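Firik Recipe Set

A collection of home baking recipes in plain text, with measured ingredients, oven settings and tasting notes. Version 2, December 8, 2023.

Contents

The set holds 300 recipes: cakes, loaf cakes, tarts, cookies and a small group of yeasted buns. Each recipe is one file. File names are the recipe title in lower case with hyphens. Chocolate recipes are included but capped at 20, as the first version had far too many of them and searches for "cake" returned little else.

Sources

Most recipes come from the handwritten notebooks of Lenka Čierny and from the newsletter of the Viltley baking club, with permission from the club. Bořivoj Kadlec typed up the notebooks. Where a page was stained or a quantity could not be read, the recipe was left out. The Šimko family buns appear in two versions that disagree on the amount of butter. Both are kept.

Fields

title – name as given by the source
yield – pan size or number of pieces
ingredients – one per line, weight first, then name
oven – temperature in Celsius, conventional heat unless marked "fan"
time – minutes in the oven, not counting rest or proofing
method – numbered steps
flavor – free text, one or two words per note (almond, honey, citrus peel, brown butter)
tested – yes or no
notes – anything else

Units

All weights are in grams. Cups in the original were converted using one table, found in units.txt. Flour is taken as spooned and leveled. Eggs are counted, not weighed. Spoon measures stay as spoons for salt, spices and raising agents. The most common setting in the oven field is 200, which suits the tarts and buns. It is too hot for the honey cakes, so check the field before baking.

Testing

Yi-chun Tseng and Felicidad Sebastian baked the recipes marked "tested: yes" in home ovens. A recipe passed if it set in the middle, came out of the pan whole and matched the stated yield. Untested recipes are usable, but bake times may be off by several minutes.

Known issues

1. Recipe 911 is numbered out of sequence. The number comes from the Risevetti notebook and is kept so that older links still work.
2. Flavor notes are not standardized. "Lemon" and "lemon zest" are separate entries.
3. Almond flour and ground almonds are treated as the same ingredient. Texture may differ – the coarser kind gives a more open crumb.
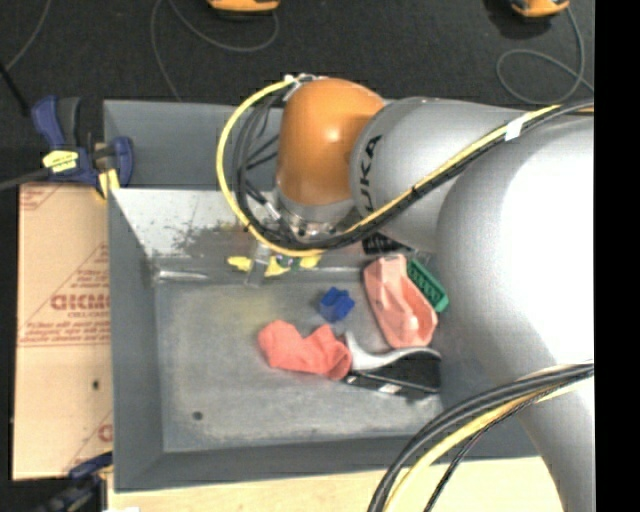
Changes and corrections

Send corrections to Juraj Ondrejka with the file name and the line in question. Changes to quantities need a test bake first. Spelling fixes do not. The next version is planned for June and will add a field for pan material.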